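About Wurero

Wurero is a tailoring and alterations workshop. We make coats, trousers and suits to measure, and we repair and refit clothes that people already own. Most of our customers live within 30 miles of the shop, though we also take orders by mail.

Ustyna Savchuk started the business after eleven years as a pattern cutter at Saragih, a maker of men's suits. When Saragih moved its cutting room out of state, she bought 2 of its old sewing machines and rented the ground floor of a former shoe store. For the first winter she did hems, zippers and linings. The first full order came in May, a gray wool overcoat for a bus driver who had trouble finding sleeves long enough.

Irfan Setiawan joined the following year. He had trained in shirtmaking and took over everything with a collar. He also set up our pattern archive, which now holds around 400 paper patterns, filed by customer name. If you have ordered from us before, we still have yours.
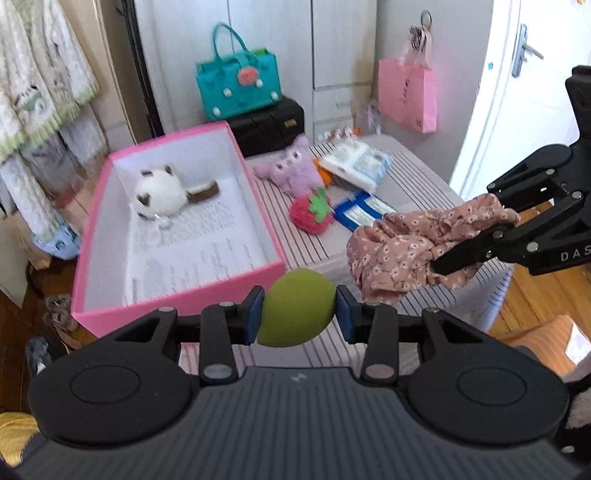 An olive-green shape above striped cloth.

A made-to-measure coat takes 70 days from first fitting to pickup. Trousers are quicker. There are normally three fittings: one in plain cotton, one in your fabric with the seams basted, and one when the garment is nearly done. We can skip the first if your measurements haven't changed much.

Our wools come from the Cikov mill, and the linings and buttons from several smaller suppliers. Customers may bring their own fabric. Please call before you buy it, as the yardage depends on the pattern and on whether there is a stripe or check to match.

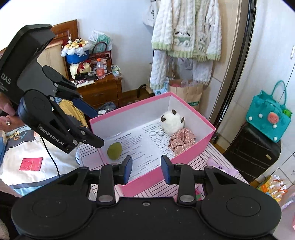
Irfan Setiawan thinks people wait too long to bring in a jacket. "If the lining has split at the armhole, come then. Once the shoulder goes, it's a much bigger job."

Repairs are priced after we have looked at the garment, and the estimate is free. We don't work on leather or fur. Fittings are by appointment, but alterations can be dropped off at the front counter whenever the shop is open.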